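Keeping display figures clean and upright at home

Reading time: 6 minutes

Search this site Type a word and press Enter Search

I collect painted figures from fantasy films and games since many years, most of them plastic, a few of them resin. They live in two glass cabinets and on one open shelf in the corridor. In this page I have written down how I clean, repair and store them. I am not a professional restorer, and if your figure is old or very expensive, please ask somebody who is.

Dusting

Use a soft make-up brush, a big one for the cloak and the base, and a small one for the face and the hair. Always brush from the top to the bottom. Before a new brush touches a figure, wash it with a little soap and let it dry for one night, as new brushes lose hairs and those hairs like to stay between the fingers of a wizard.

I do not use canned air any more. The can spits cold liquid when you hold it at a wrong angle, and once it left a white mark on a black boot. A rubber blower, the kind sold for camera lenses, is weaker but it is enough. For the open shelf I dust every second week. For the cabinets, three or four times in a year.

Washing

Plastic figures can be washed, if there is no fabric, no magnet and no electric part. Take lukewarm water, 500 ml in a bowl, with one drop of washing-up liquid. Put a folded towel at the bottom of the bowl. Wash with the soft brush, then rinse in a second bowl of clean water. Do not rinse under the tap with the drain open. I have lost a wand in this way, and the wand was two centimetres long and is surely in the sea now.

Resin I do not put in water at all. A damp cotton bud is the most I would do, and I try it first under the base.

Sticky plastic

Some soft plastic becomes sticky after a few years, especially when it stayed in a closed box in a warm room. The stickiness comes from the softener in the plastic which travels to the surface. Wash the figure as above, dry it, and leave it in open air in the shade for a week. It may come back after some months, then you repeat. Talcum powder is often recommended, but on dark colours it looks like flour and it is difficult to remove from the folds.

Leaning

A figure that stands on one leg will lean with time, mostly in summer. Fill a bowl with hot water from the tap, not boiling, and hold only the leg in it for two minutes. Bend it gently to the correct position, a little bit further than you want, and hold it under cold water until it is stiff again. Afterwards I put a clear plastic rod under the arm or the cloak. The Limsakul rods are good for this, they can be cut with ordinary pliers. The foot pegs should be pushed completely into the base before you decide that the leg is guilty.
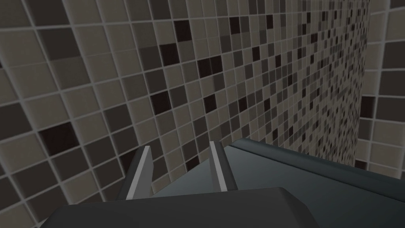
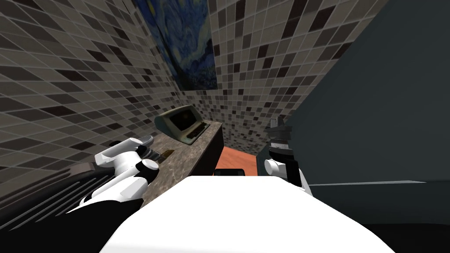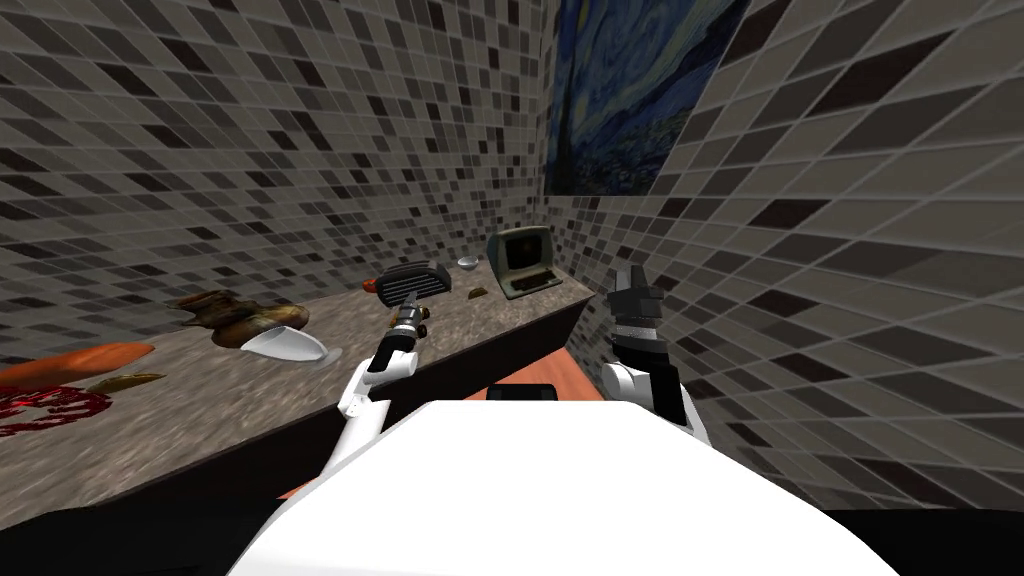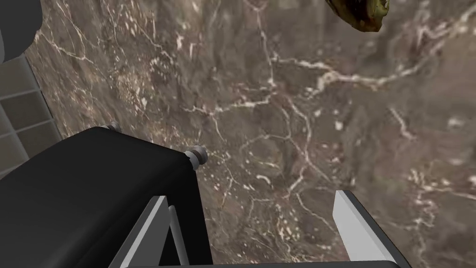
Small breakages

Look for the broken piece before you do anything else, also inside the base and in your slippers. Put it in a small bag with a label. I use the Fonitz labels number 871, because the glue of them comes off without traces, but any label on the outside of the bag is fine.

For hard plastic, a very small quantity of superglue is applied with a toothpick. First try the two parts together without glue, two or three times, so your hands know the movement. Superglue makes a white fog around the joint when it is used too much, and clear plastic parts suffer most from this. For flames, crystals and other clear effects I take the slow white glue for paper crafts. It is weaker but it dries clear.

If the piece is heavy, for example a whole arm in resin, glue alone will not hold. It needs a metal pin inside, and for this you must drill. Practise on something worthless first.

Light

Sun is worse than dust. White hair goes yellow and red cloaks go pink, and there is no way back. My cabinets are on the wall opposite to the window, which I believed was safe, until I noticed in November that the low sun comes exactly there for one hour in the morning. Now there is a curtain. For lamps inside the cabinet, choose LED and put the power supply outside. Touch the glass above the lamp after two hours. If it is warm, leave the door open a finger wide or use a weaker strip.

Fixing to the shelf

We have a heavy door in the corridor and the open shelf shakes. I tried the Notside museum putty and it holds well, a ball like a pea under each corner of the base is sufficient. On raw wood it leaves a fat stain, so put a piece of baking paper cut to the size of the base and fix this with two small tapes. To remove the figure, turn the base slowly. Do not pull upwards at the body, or you will have the body in the hand and the base still on the shelf.

Packing for a move

Keep the original box and the inner plastic tray, if you have the place. Write with pencil, on the inside of the lid, in which order the parts go in. Before my last move I packed 19 figures and took a photograph of each open tray with my telephone, and this helped more than the pencil.

When there is no box, wrap first in plain tissue paper without print, then in bubble wrap with the bubbles to the outside. The bubbles leave round marks in soft paint if they touch it directly. Swords, wands and removable hands travel separately. I use a Lonalitz case for screws with small compartments, and a bit of tissue in each one so nothing rattles.

Do not leave the boxes in the car overnight in frost or in great heat. When they arrive, let them stand closed in the room for a few hours before you open them.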